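만두딘, 핸드헬드 그리퍼 ‘에슌’ 패드 박리 건 조사 결과 발표… “주걱은 무사하지 못했다”
패드 접착부 결함 인정, 대상 부품 전량 무상 교체
현장 점검 주기 단축하고 사용 설명서에서 “반영구적” 표현 삭제

수요일 배포 | 만두딘 홍보실

주방 보조 자동화 장비를 만드는 만두딘(Mandudine)은 지난 4월 트레린리(Trerinley) 시험동에서 발생한 그리퍼 패드 박리 건의 조사를 마치고 결과와 후속 조치를 공개한다고 밝혔다. 인명 피해는 없었다. 재산 피해는 주걱 한 개와 머그잔 한 개, 그리고 당사가 3년째 카탈로그 첫 장에 실어 온 “미끄러짐 없는 파지”라는 문구다.

해당 제품은 사람이 손에 들고 동작을 시연하면 그 움직임을 기록해 로봇 팔에 옮기는 핸드헬드 그리퍼 ‘에슌(Eshun)’이다. 두 손가락의 안쪽에는 물체를 붙잡기 위한 패드가 붙어 있다. 정상이라면 패드는 손가락에 붙어 있어야 한다. 조사 보고서 첫 문장도 이와 같은 취지로 시작한다.

박리는 시험 기간 중 오후 3시 20분경 조리도구를 걸이에서 내리는 동작을 반복하던 도중 확인됐다. 담당자가 주걱을 집어 옮기던 중 왼쪽 패드의 위쪽 모서리가 들리면서 주걱이 손가락 사이에서 돌아갔고, 이어 떨어지며 옆에 있던 머그잔을 쳤다. 기록 장치에는 이 과정이 “파지 성공”으로 저장됐다. 손가락이 닫힌 각도만 보고 판정하는 방식이었기 때문이며, 이 부분은 아래에서 다시 다룬다. 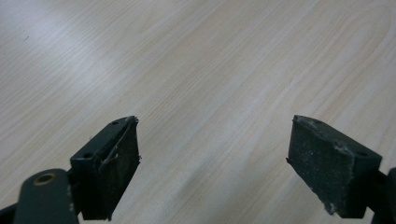 최종 수정: 수요일 오후 2:44

조사팀이 들여다본 그리퍼들의 상태는 대체로 비슷했다. 양쪽 패드 모두 가장자리가 해어져 있고, 왼쪽은 윗변을 따라 찢긴 부분이 말려 올라왔으며 오른쪽은 아래 모서리에 희끗한 보풀이 일었다. 손가락 윗면에는 먼지인지 긁힌 자국인지 모를 회백색 흔적이 남았다. 당사 품질 기준서는 이 정도 상태를 “경미한 사용감”으로 분류해 왔다. 기준서는 개정됐다.

조사를 이끈 에울랄리아 이투라 품질안전실장은 “가장자리가 해어지는 것 자체는 예상한 일이었다. 예상하지 못한 것은 우리가 그걸 보고도 계속 예상한 일이라고만 적었다는 점이다. 점검표에 ‘양호’라고 쓰인 칸이 너무 많아서 처음에는 점검표가 인쇄될 때부터 그렇게 나오는 줄 알았다”고 말했다.

원인은 두 가지로 정리됐다.

첫째, 접착제다. 패드를 붙이는 데 쓰는 접착제는 지난해 공급사 아르코로프(Arkorov)의 신규 품목으로 바뀌었다. 품목 변경은 양사가 합의해 진행했고, 아르코로프는 권장 경화 시간을 문서로 제공했다. 당사 조립 라인은 이 문서를 받아 정해진 폴더에 정확히 보관했다. 읽지는 않았다. 그 결과 44시간을 두어야 할 경화 공정이 이전 접착제 기준인 20시간으로 운영됐다. 아르코로프의 제품에는 문제가 없는 것으로 확인됐으며, 만두딘은 초기 대응 과정에서 공급사 쪽을 먼저 쳐다본 데 대해 이 자리를 빌려 사과한다.

둘째, 교체 기준이다. 에슌의 사용 설명서는 패드를 “반영구적”이라고 소개했다. 이 표현의 근거를 찾기 위해 조사팀은 설계 문서와 시험 기록, 회의록을 차례로 확인했으나 해당 단어는 마케팅 시안에서 처음 등장했다. 패드가 실제로 몇 회까지 버티는지 측정한 자료는 없었다. 이번 조사에서 처음으로 수행한 반복 시험에서 경화 시간이 부족한 패드는 3883회째 동작에서 모서리가 들렸다. 숙련된 시연자라면 며칠이면 채울 수 있는 횟수다.

현장에서 이루어진 임시 조치도 문제로 지적됐다. 시험동에서는 들뜬 패드를 검은색 테이프로 감아 쓰는 관행이 있었다. 공식 절차에는 없지만 누구나 알고 있었고, 신입 교육에서는 테이프가 든 서랍의 위치를 가장 먼저 알려 준 것으로 조사됐다. 테이프를 감으면 그 부분만 표면이 매끄러워져 마찰이 고르지 않게 된다. 테이프 끝이 말려 올라오면 가는 막대나 손잡이에 걸릴 수도 있다. 다시 말해 테이프는 패드가 떨어지는 것을 늦추는 대신 물건이 떨어지는 것을 앞당겼다.

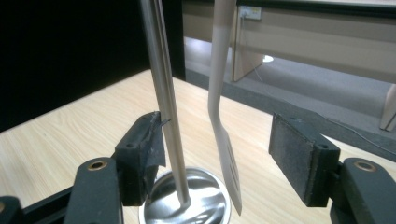 조리도구 걸이 작업은 이런 결함이 드러나기 좋은 조건이기도 하다. 매달린 도구는 손가락이 닿는 순간 흔들리고, 납작한 주걱은 패드가 양쪽에서 고르게 눌러 주지 않으면 한쪽으로 돌아간다. 금속 봉과 도구 사이가 좁아 손가락이 봉을 스치는 일도 잦다. 시험동은 바로 그 이유로 이 작업을 골랐고, 고른 보람이 있었던 셈이다.

판정 방식의 문제도 함께 고친다. 앞서 언급한 대로 에슌의 소프트웨어는 손가락 각도가 일정 범위에 들어오면 물체를 잡은 것으로 기록했다. 이 기준에 따르면 바닥으로 향하는 주걱도 성공이고, 담당자가 놀라서 손잡이를 꽉 쥔 것도 성공이다. 조사팀은 시험 기간의 기록을 다시 검토해 성공 표시가 잘못 붙은 시연을 학습용 자료에서 제외했다. 제외하지 않았다면 로봇 팔은 주걱을 떨어뜨리는 법을 꽤 성실하게 배웠을 것이다.

만두딘이 시행하는 조치는 다음과 같다.

- 경화 시간이 부족했던 패드 전량을 무상 교체한다. 고객사가 손가락 부품을 통째로 보내면 새 패드를 붙여 돌려보내며, 왕복 운송비는 당사가 부담한다.
- 교체 전까지 패드 모서리가 들리거나 찢어진 그리퍼는 사용을 중단한다. 테이프로 감은 그리퍼도 여기에 포함된다. 색깔은 상관없다.
- 패드 점검 주기를 월 1회에서 주 2회로 바꾸고, 점검표의 ‘양호’ 칸을 없앤다. 점검자는 좌우 패드의 네 모서리 상태를 각각 적어야 한다.
- 파지 판정에 영상 확인 단계를 추가한 소프트웨어를 배포한다.
- 사용 설명서에서 “반영구적”을 삭제한다. 대체할 표현은 추가 반복 시험이 끝난 뒤 정하며, 그때까지 해당 자리는 비워 둔다.

이그나시오 마테오스 만두딘 대표는 “고객에게 로봇이 사람의 손재주를 배울 것이라고 말해 왔는데, 하마터면 우리 회사의 정리 습관부터 배울 뻔했다. 사고 보고를 받고 처음 든 생각은 ‘주걱 하나로 끝나서 다행’이었고, 두 번째는 ‘머그잔은 누구 것인가’였다. 둘 다 대표가 먼저 할 생각은 아니었다고 본다”고 말했다. 머그잔은 대표의 것이었다.

이투라 실장은 고객사의 협조를 당부했다. “패드가 조금 들렸다고 연락하면 유난스럽다고 여길까 봐 망설인다는 이야기를 여러 곳에서 들었다. 유난스럽게 연락해 주기 바란다. 사진을 함께 보내 주면 더 좋고, 이미 테이프를 감았다면 떼지 말고 그대로 보내 달라. 떼다가 패드까지 따라 나온 부품은 원인을 확인하기가 어렵다.”

트레린리 시험동은 패드 교체와 재점검을 마칠 때까지 깨지거나 날이 선 물건을 다루는 시험을 중단한다. 천과 스펀지를 이용한 시험은 계속된다. 테이프 서랍은 품질안전실로 옮겨졌으며 열쇠는 이투라 실장이 보관한다.

교체 신청은 만두딘 고객지원 페이지의 ‘에슌 패드 교체’ 항목에서 할 수 있다. 신청할 때는 그리퍼 본체의 일련번호와 마지막 점검 시기를 적어야 하고, 점검한 적이 없다면 없다고 적으면 된다. 조사 보고서 전문은 고객사의 요청이 있을 경우 제공한다. 부록에 실린 접착제 권장 경화 시간 문서는 이번에 조립 라인 전원이 읽고 서명했다.

만두딘 소개
만두딘은 가정과 급식 시설용 조리 보조 장비와 시연 기록용 그리퍼를 개발하는 회사다. 본사와 조립 라인, 트레린리 시험동을 운영하고 있다.

보도 문의: 만두딘 홍보실
제품 안전 문의: 만두딘 품질안전실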